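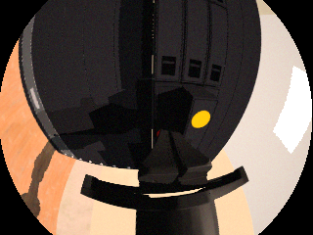
Narendra Tripathi objected, in his notes on the first draft, that a drone on a cable has given up the one thing a drone is for, and that a telescoping mast on a truck would serve most of the users this chapter has in mind. Section 7.6 takes up the comparison with masts in full. In the meantime the reader should keep the objection at hand, as several of the design choices below make sense only if the mast has already been ruled out.

Chapter 7
Tethered Aircraft for Long Observation

A battery-powered multirotor of the size carried by a fire or police team has to land, change packs and climb again many times in the course of a long incident. Each change leaves a gap in the picture. Two aircraft flown in rotation will close the gap, but they double the crew's workload and put two machines in the same piece of air at each handover. The tethered aircraft removes the change of packs by sending power up a cable from the ground.

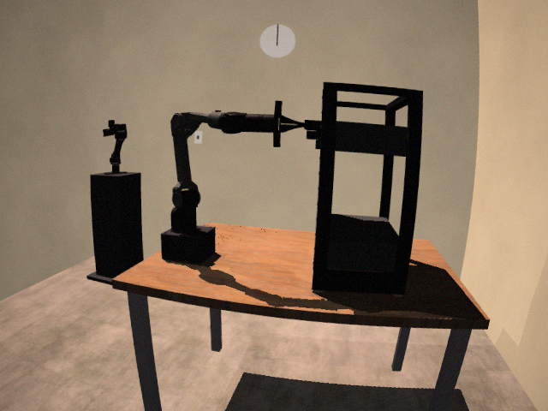 Nipon Rungrueang
Lead Author, Part Two: Airborne Systems

7.1 Power on the Cable

The cable is part of the load. Every meter paid out is a meter the rotors must hold up, so the first question is how thin the conductors can be made. Thin conductors have high resistance, and the heat lost in them rises with the square of the current. For a given power, the current falls as the voltage is raised. This is the whole argument for high-voltage tethers.

Take an aircraft that draws 2,000 watts in a steady hover. Supplied at 50 volts, it needs 40 amperes, and the copper required would be far too heavy to lift to a useful height. Supplied at 700 volts, it needs less than 3 amperes. The price is a converter on board, which must bring the voltage back down to a level the motor controllers accept. The converter has its own mass and gives off its own heat, and a converter sized for steady hover will not meet the demand of a strong gust. Most designs therefore keep a small battery on the output side to cover short peaks.

The same battery serves a second purpose. If the ground supply fails, the aircraft must come down under control. The reserve is normally specified as the energy for a full descent from maximum height against the rated wind, with a margin. It should not be counted as flight time -- a point on which buyers and suppliers often disagree.
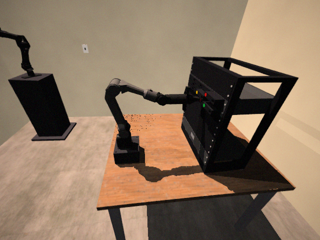 Department of Unmanned Systems, Clenari Technical College

7.2 Cable Tension and the Winch

A hanging cable pulls on the aircraft with its own weight and with the drag of the wind along its length. At low heights the weight is the larger term. Higher up, in moderate wind, drag takes over, and it acts sideways as well as down. The aircraft must lean into the wind to hold position, and the thrust spent in leaning is not available for lift.

The winch has to keep the cable from going slack near the ground, where it can catch on vehicles or be stepped on, without adding much to the load above. Two methods are in common use:

Constant tension. The drum motor holds a set torque and the cable pays out or reels in as the aircraft moves. Simple, but the set value is right for one height only.

Height-scheduled tension. The set value is taken from a table indexed by reported height. Better behaved in a fast climb, but dependent on a good height signal reaching the ground unit.

Either method can be upset by ice, grit or a badly laid drum. 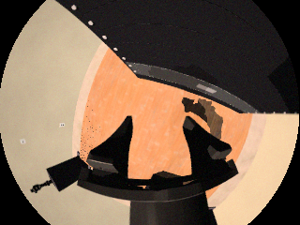 A badly laid drum is the most common of these in service. When one turn drops between two others, it can jam during the next payout and bring the aircraft to a sudden stop in the climb. A level-wind guide, driven from the drum shaft, prevents most cases. Geeta Dixit's method for setting the guide pitch from the cable diameter is given in Section 7.4, together with a worked problem.

7.3 Data on the Same Cable

Video and control signals may travel by radio, by optical fiber laid beside the conductors, or over the power conductors themselves. Fiber is light and immune to interference from the converter, but it does not tolerate a tight bend, and this sets the smallest drum radius that can be used.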